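Carrots go soft in the big grey bin – what am I doing wrong?

Posted in: Kitchen and Storage

marlene_b
Hello all. I keep vegetables for our street, we buy together from a farm and I divide them at my house. Now in March it is mostly carrots, and I put them in a large grey bin with sloping sides.

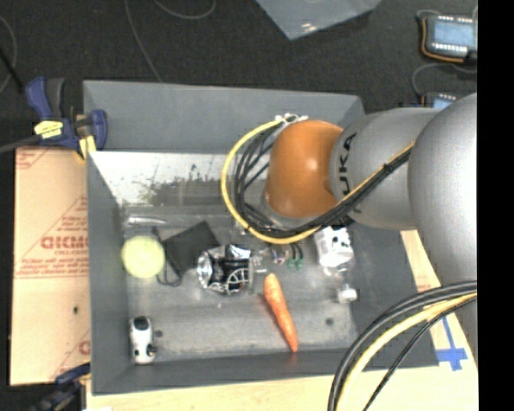

My problem is the last week of each delivery. We get 30 kilos and the first ones are lovely, then the ones at the bottom become soft like rubber and some have small white roots. The bin stands in the passage behind the kitchen. I wash the bin between deliveries but I don't wash the carrots. Should I use sand? My mother did this in the cellar, but I have no cellar and I don't want sand in the passage.

Marlene Brinkmann
14 likes

Haddad
Do your carrots come with the leaves on? If yes, cut them off the same evening. The leaves drink from the root and after two days you feel the difference.

marlene_b
Without leaves, the farm cuts them. But maybe they leave a bit of the green, I will look.

potting_shed_28
Sand, sand, sand. Slightly damp, in layers, and the carrots must not touch. I have eaten carrots in April that were pulled in October. A plastic sheet under the box solves the mess in the passage.

lucinda_k
I don't agree about sand for this. Sand is for months, and Marlene speaks about weeks. For a shared purchase you must take carrots out every day, and then everybody has sand in the bag and in the sink. I did it one winter and my neighbours complained more about the sand than they ever did about soft carrots.

What I do now: a damp cotton cloth at the bottom, carrots, another cloth on top, and a lid which is not fully closed. I change the cloths when they smell. Also keep apples far away, they make carrots bitter.

Lucinda Kasprzak
22 likes

potting_shed_28
A cloth goes mouldy in a week. I would not give this to my neighbours.

lucinda_k
Mine didn't, but I wring it out very well and my room is cold. If your passage is warm, then perhaps you are right.

marlene_b
The passage is next to the boiler – I did not think of this before. Nearly 20 degrees in the evening, I would say.

Haddad
Then there is your answer. Neither cloth nor sand will help you much at that temperature. Move the bin to the coldest place you have, even a balcony if it does not freeze.

jollis
And sell the bottom ones as soup carrots! We put them in 500 gram bags at half price and they are the first to go.

marlene_b
Thank you everybody. I will try the balcony with Lucinda's cloths first, and I write again after the next delivery.

11 replies – 3 shares

Related threads
Potatoes turning green in a paper sack
Is beetroot better washed or unwashed?
How do you divide a shared vegetable order fairly?
Parsnips in the fridge, how long?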